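Threads > Vostholm Public Library > Household Paper and Textiles

The Vostholm Public Library has received many inquiries this season regarding the care of family letters, recipe cards and small household textiles. The posts in this thread set out the advice we give at the reference desk. (1/10)

Most damage to family papers comes from attics and basements. An interior closet on a lived-in floor is a better choice. Keep boxes off the ground and away from exterior walls. (2/10)

Metal paper clips, rubber bands and adhesive tape should be kept away from letters. If a clip has rusted in place, please do not pull it. Bring the item to the desk and staff will advise. (3/10)

Sort on a clear table with clean, dry hands. Cotton gloves are not needed for paper and make it easier to tear a page. Food and drink should stay in another room. (4/10)

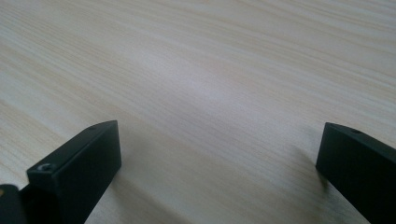
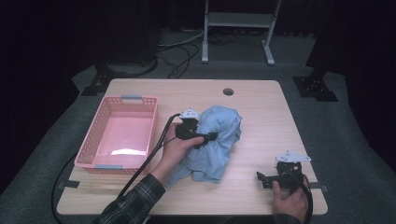 Wood grain, seen close.

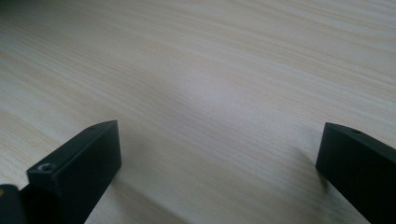
Topic: Preservation at Home

Textiles should be rolled where possible. Where folding cannot be avoided, pad each fold with unbuffered tissue and refold along new lines every year. Do not store cloth in dry-cleaning bags. (5/10)

Photographs may be labeled on the back, at the edge, in soft pencil. Ballpoint ink will press through to the front. Names, places and a year are more useful to later readers than a long caption. (6/10)

The Leone family letters, now open to readers, show what a careful household can do. The collection holds 200 letters and 79 recipe cards, kept for decades in plain boxes in a hall closet. (7/10)

Serena Tedesco, Head of Local History, has prepared a printed guide to accompany the collection. Copies are available at the main desk and at the Urkari branch at no charge. The guide covers paper, cloth and photographs. (8/10)

Residents may borrow a starter kit containing tissue, folders and soft pencils. The loan period is 3 weeks. Used folders need not be returned. Kits may be reserved by telephone or in person at either location. (9/10)

The library does not offer appraisals and cannot accept items left in the book drop. Donations to the local history collection are by appointment only. The next home preservation session will be held in December at the Urkari branch. (10/10)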